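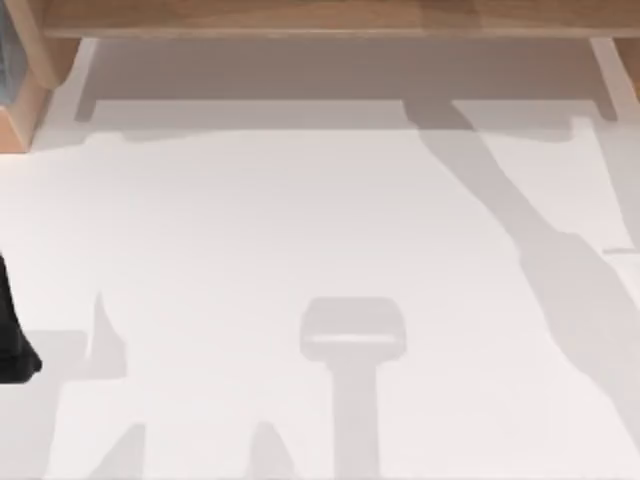
How to Practice Your Runway Walk at Home

Got your first casting coming up? Congratulations! You can get a solid walk together in a hallway, and it's way more fun than it sounds.

Start barefoot. Put a strip of masking tape on the floor, as long as you have space for, and walk it with your feet landing just either side. Keep your chin level and let your arms swing from the shoulder (small swing, loose hands).

Next, pick a song. I love anything at 72 beats per minute for the slow drills, one step per beat. Film yourself from the front, then from the side. You will hate the first clip. Keep it anyway! 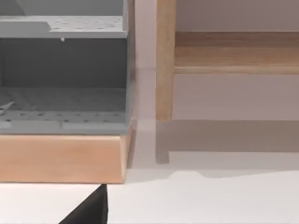

Once the slow version feels easy, put on the shoes you'll wear on the day and go again. Do 11 lengths, rest, then add the turn: plant the front foot, pivot on both, hold for two beats, eyes last to leave the camera. Adhiambo Langat taught me that hold before the Brusby open call and I still use it every single time.

Finish by walking for a friend on Sunday evening. Ask them to call out "stop" at random so you practice freezing in a clean pose. Shake out your calves afterward, they'll be sore.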